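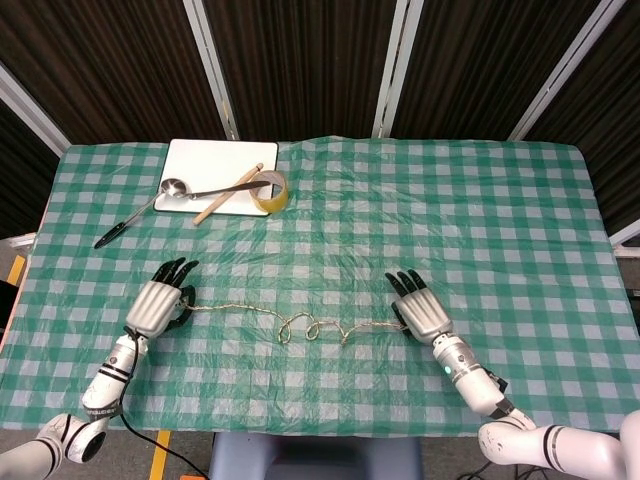

Green-and-white gingham tablecloth, with a white cutting board and a steel ladle on top.

I've wanted a proper gingham in the shop ever since we opened, and now we finally have one! It's the Prerden check, item 3965, and it comes to us from Brastix, the same people who do our dish towels. There are two greens in it, a middling one and a really pale one, with white in between, so it's softer than the usual picnic check (I do love a picnic check, mind you).

I took one home in October and it's been on my kitchen table pretty much ever since. It does crease. If you like your table perfectly flat you'll want the iron out, on medium, while the cloth is still a bit damp. I mostly give it a shake and leave the wrinkles alone, and I think it looks friendlier that way! Wash it at 30 degrees with other greens the first time, and skip the bleach please.

Measure your table before you order, and add extra on each side for the hang. We carry three sizes, and the middle one sells out first. If you're stuck between 2 sizes, go up.

You can pick yours up at the Brellville shop or have it sent. Returns are fine as long as it hasn't been washed.

Page updated 25/11/2024

Related items
Prerden check napkins, set of 2
Brastix dish towels, plain green
Fitzsimmons table runner
Fitzsimmons oven mitt
Tablecloth clips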